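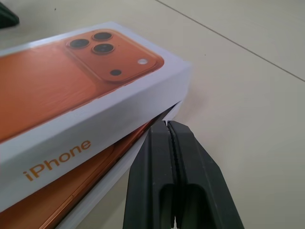
The gripper next to the box at the Zetadgate open day. The lid sits slightly offset on the tray.

Print
E-mail

A visit to Zetadgate in Notanent

In August our evening class for maintenance technicians made its yearly excursion. We went to Zetadgate, a small company in Notanent which programs robots for sorting returned goods. We were 11 persons, and the bus needed longer than expected, so we missed the coffee and the first part of the welcome speech. I was asked to write the report for those who could not come with us.

The building was a showroom for bathroom furniture before. One still finds the old price labels on the wall by the stairs. The company uses the ground floor for tests and the upper floor for offices. Visitors must leave their bags in a locker and wear closed shoes. Two of our group had sandals and were given rubber overshoes, which were much too big.

After a short film we were divided into two groups. My group started with the station which is called Cirillo. At Cirillo the robot learns to open retail packages that customers have sent back. It shall remove the lid, lay it aside and let a person look into the box. The work is done at floor level, directly on the tiles. Our guide told us that the robot will later take parcels from a low conveyor, and they did not want to build a table only for the tests. I would have liked it higher, for my back if not for the robot's.

The package at the time of our visit was a white iPhone box with a large picture of an orange phone on the lid. It is a more difficult object than I thought. The lid of such a box fits very closely, and when you lift it by hand you feel how the air must first come in. If you pull too quickly, the tray comes up together with the lid. If you press too hard from the sides, you hold the tray as well. A person corrects this without thinking. The robot has two black fingers and has to find the correct height on the edge of the lid.

Now I come to the fault, for this was the part we talked about in the bus.

The robot made the first demonstration well. It lifted the lid, waited, and put it down beside the tray. There was some applause. In the second demonstration the fingers closed next to the box and not on it. A green line on the monitor said that the object was held. The arm then went up with nothing between the fingers, travelled to the place for lids, opened, and came back for the "next" lid. The next lid was of course the same lid, still on its box. The fingers came down a little too near and pushed the box over the tiles in the direction of the visitors. The guide pressed the red button and the arm stopped.

It was not a dangerous moment. The box came to rest on our robot's side of the yellow tape and we all stood behind the tape. But several of us had seen the box move towards them, and one colleague had already bent down to push it back with her hand. The guide said "please, no hands" in quite a sharp voice and apologised for the voice afterwards. In my opinion there was no need for it. With us in the workshop it would have been said louder.

After this the programme was changed a little. We were to continue to the packing line, but the guide asked if we preferred to see how they look for the reason. Everybody wanted to stay.

First the arm was switched to manual mode and the box was put back. Then we looked at the recorded values from the fingers. The software, which has the name Zutero, decides from the current of the finger motor whether something is held. When the fingers meet a resistance, the current rises. The limit was set to 900 milliamperes. When both fingers press on a lid, the value goes over this limit. Unfortunately it also goes over the limit when the fingers press strongly against each other. Normally a second condition asks for the distance between the fingers. If the distance is nearly zero, there can be no lid. This second condition was switched off. They had switched it off the evening before, to test thin cards and leaflets, and it was not switched on again.

So the software did what it was told, and the message "held" on the monitor was false. I found it good that they showed us this openly. They could also have said that the network was slow.

There came many questions. I write down those I remember.

Why did the camera at the wrist not notice that the lid was still there? The camera picture is used for finding the box before the grip. After the grip it is recorded but not checked. They plan to check it, but it costs time in each cycle, and the customer counts the seconds.

Is there a list for switching conditions off and on? There is a list on the computer. For the demonstration mode there was none. Our guide wrote this down while we were standing there.

Can the arm hurt a person at this speed? In demonstration mode it moves at 20 per cent of its full speed. They measured the force of a contact with the arm, and it is under their limit. For the fingers they want to measure again, as a hand between finger and floor is a different case from a hand in free air. One of our group, who works with presses, asked several times about exactly this point. He was not fully satisfied with the answer, and neither was I.

The demonstration was repeated with the second condition switched on. This time the guide moved the box aside on purpose. The fingers closed on nothing, the arm stayed where it was, and the line on the monitor turned red. Then she placed the box correctly and the lid was lifted.

The packing line we saw only through the window, as the other group was still inside. Lunch was soup and bread in the former stockroom. The vegetarian soup was finished when we came, but they brought cheese.

For our own workshop I have noted one thing, and I have already hung it on the board at machine 2: any check which is switched off for a test is written on a red card, and the card stays on the control panel until the check is on again.

Members who have paid for the bus but did not travel can ask for the money at the next class. Please bring the receipt.

Print
E-mail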